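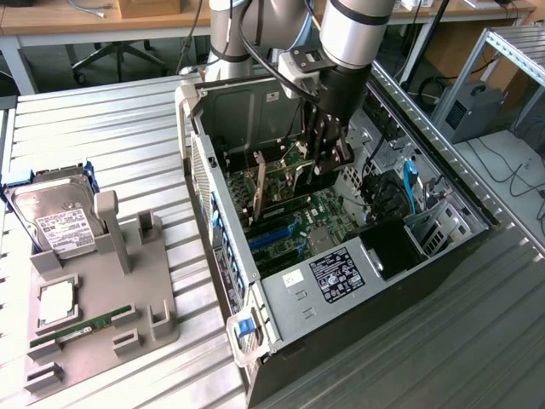
Stevomton Home Cooks Club – Kitchen Gear Reviews

I've been cooking beans the slow way my whole life, so when my neighbor Ostap swore up and down by his Vaven enameled Dutch oven I rolled my eyes a little. Then I made his white beans and smoked turkey in it and, well, I ordered one the same night!

Mine is the 9-quart, the big one. It's heavy (get somebody to lift it down for you if your wrists are bad like mine) and it takes up a whole burner and then some. But oh my goodness, the heat is even. I did a pot of red beans with onion, bell pepper and a ham hock, left it on low most of the afternoon, and not one bean stuck to the bottom. My old Sirko pot would have scorched by the second hour.

Cornbread came out great too. I heated the pot in the oven with a spoonful of bacon grease, poured the batter in and got that dark, crackly crust my kids fight over.
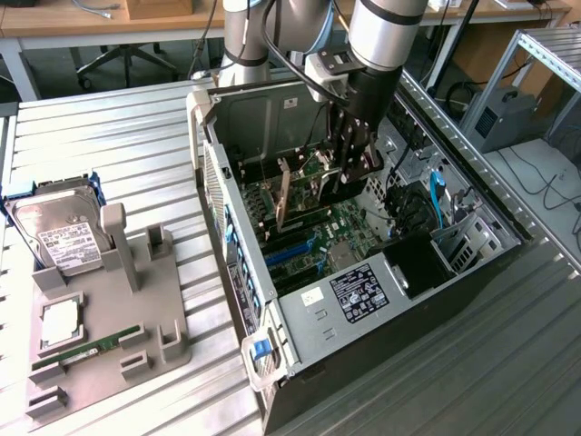
Page last changed: April, 9:14 a.m.

Now for what I don't love. The lid knob gets hot, so keep a towel handy. The cream-colored inside stains if you cook greens with a lot of hot sauce, though a baking soda soak took care of most of it. And the little recipe booklet is useless. It wants you to rinse your rice after it's cooked!

I fried chicken in it once and won't again. The sides are so tall I couldn't see what I was turning, and I've gone back to my skillet for that.

Would I buy it again? Yes, for soups, beans, gumbo and Sunday pot roast. If you're only cooking for two, get the smaller one. Yurii Semeniuk has it and says it holds plenty for supper and lunch the next day.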